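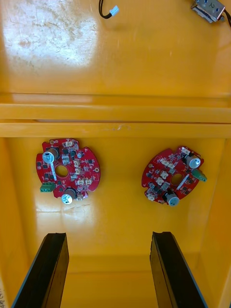
The Womport picking kit will grab anything you show it, one reader wrote in, so long as you never show it two of the same thing at different angles. I had the same week. It can be fixed in an afternoon, and the Kilel manual gets there too, on page 32, after the warranty.

Reading time: 5 minutes

Start with the boards apart. Two round red boards in a yellow bin are plenty for a first run. Put the metal parts and stray cables in the other bin, where they can look interesting to somebody else.

Open Setup, then Grip, and choose "edge" for the hold. The default is "center," and the center of these boards is a hole. Kilel calls this setting "universal."

Next, teach the angle. Save 7 views of one board, turning it a little each time. The tall capacitors lean out over the edge, so mark them as no-touch or the fingers will treat them as handles.

Shiny bins confuse the wrist camera. Dim the lamp or move it to one side until the glare stays off the parts.

Set grip force low and raise it in small steps. The scale runs to 4000, in units the manual keeps to itself. I stopped at some 900 and the board came up level.

Save the profile under a new name. The next update from Kilel will overwrite "Default" and wish you a pleasant day.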